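Skolis Home Forum > Kitchen and table > Plastic cups, one colour each or all the same?

Friday, February 26, 2021

Pennywhistle
Posts: 129

We are replacing the cups at home and can't agree. I want plain coloured plastic ones, a different colour for each person, so that one cup lasts the whole day and I am not washing up every hour. My husband says get a stack of clear ones and be done with it. They are for cold drinks, mostly squash and the odd fizzy drink at the weekend. The old ones came from Pitgate and have gone cloudy after a lot of dishwashing.

Does the colour system work for anyone, or do people just pick up the nearest one?

moorhen_dave
Posts: 1493

Clear. With coloured ones you can't see how much has been poured, and you can't see if they are clean. We had coloured ones for years and I was always finding a brown ring in the bottom of the dark blue one.

The colours didn't stop the arguing either. Both of ours wanted red.

Rogério Xavier
Posts: 300

I would go for colours, but pale ones, and no red. We have the Mersha cups in green, pink and light blue. They are tapered, so they go inside each other in the cupboard, and they have a rolled rim, a bit thick but comfortable to drink from. A brown ring shows up well enough in the pink and the blue. The green is harder, I admit.

We share one can between the three of us, and the colours mean I know whose is whose when I come back to the table. It is the lime one with zero sugar at the moment, from the Korean shop. I open the can and put it down next to the cups, then pour a little into each and go round again when the foam has dropped. If you fill the first one straight off, the last person gets nothing.
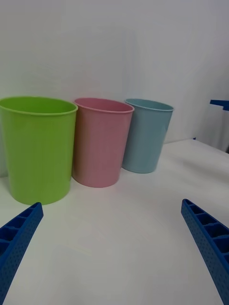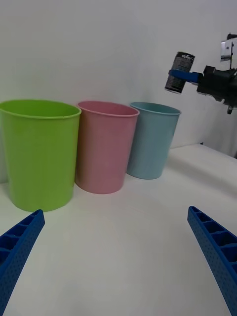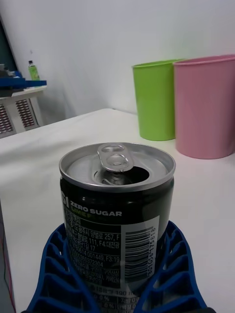
tansy41
Posts: 6

Are those all the same size? I can't tell from the angle. I've been caught out by sets where each cup is a bit smaller than the last.

Rogério Xavier
Posts: 301

All the same size. The blue one is just furthest away. They are sold singly, so you can get two greens if you need them.

moorhen_dave
Posts: 1494

Fair enough on the pale colours. I still think you can't pour a can fairly into cups you can't see through. With clear ones you line them up and look at the levels from the side.

Rogério Xavier
Posts: 302

I look in from the top. The cups are wide enough at the mouth for that. It isn't exact and we have never had a complaint.

Gillyflower
Posts: 88

We had the Drekel ones, also coloured. Fine for water and squash, but the rim was hollow underneath and dishwater sat in it, then ran down your arm when you picked the cup up. Check the underside of the rim before you buy. I'd also say a wide base matters more than colour if you have small children. Tapered cups go over easily.

Rogério – do yours hold water in the rim?

Rogério Xavier
Posts: 303

A little. I shake them and stand them upside down on a tea towel. They do tip if you knock them when they are nearly empty, so ours go at the back of the table, by the wall.

Pennywhistle
Posts: 130

Thanks all. I have ordered a green and a pink to try, and my husband is getting two clear ones. I'll see which get used. If anyone knows how to shift the cloudiness from the old Pitgate ones I would still like to save those for the garden.

tansy41
Posts: 7

Soak them in white vinegar for an hour, then wash as normal. If they are still cloudy after that it is scratches and won't come off.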